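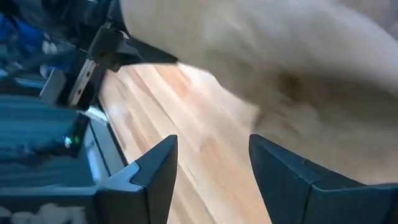
Prilenano Storage by the Box: Frequently Asked Questions

Last changed in November. If your question is missing, please write to us with the form on the Contact page.

What does Prilenano do?
We keep household things for people in Grultside and nearby towns. You do not rent a room from us. You rent boxes, you fill them at home, and our van takes them to the storage building on Pacheco Street. When you want something back, you order the box by its number.

What is the price?
It depends on the number of boxes and on how long they stay. You can see the current prices on the Rates page. The first pickup is included in the first month. For a single return of less than a full order there is a small delivery fee, and it is always shown before you confirm.

How heavy can a box be?
Not more than 53 pounds. Our driver weighs each box at your door. If it is too heavy, he will ask you to take something out, so please keep one empty box ready. Books are the usual problem. Put them at the bottom of several boxes and fill the rest with clothes or bed linen.

Can I use my own boxes?
Yes, if they close completely and can carry another box on top. We don't accept bags, suitcases with a broken zipper, or banana boxes with the hole in the bottom.

What is not allowed?
Food of any kind, also canned food. Plants, paint, gas bottles, batteries outside of a device, cash, and anything which is alive or was alive recently. If you are not sure about an item, ask before the pickup day.
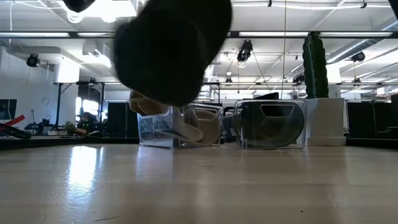 One customer wrote to us that the rule about food was not clear enough for her, because she had packed dry dog food and it was sent back. She asked that we say it in simple words. She is right, and we do it now: pet food is food. Bird seed is food too.

Are my things insured?
Each box is covered up to $300 without extra cost. You can raise this to $2000 for one box, or to $3000 for all your boxes together, when you make the order. To raise it later is also possible, but the new amount is valid only from the next month. Please keep your receipts. Without a receipt we can only pay what a similar used item costs.

Is the building heated?
It is kept dry and free of frost. It is not warm like an apartment. Musical instruments and oil paintings should go to a special storage, for example one with climate control.

How quickly can I get a box back?
If you order before 2 p.m., we bring it on the next working day. On Wednesday there is no delivery, so an order from Tuesday comes on Thursday.

Can I visit my boxes?
No. Customers cannot enter the storage area. You can collect a box at the front desk, if you order it one day before.

I still have a contract with Brallarex. Is it valid?
Yes. We took over the customers of Brallarex together with their box numbers. Your old number has now a P in front of it. The price stays the same until your contract ends, and then we will write to you with the new one.

How do I cancel?
Write to us before the end of the month. We bring back all boxes in one trip, and you have to be at home to sign for them.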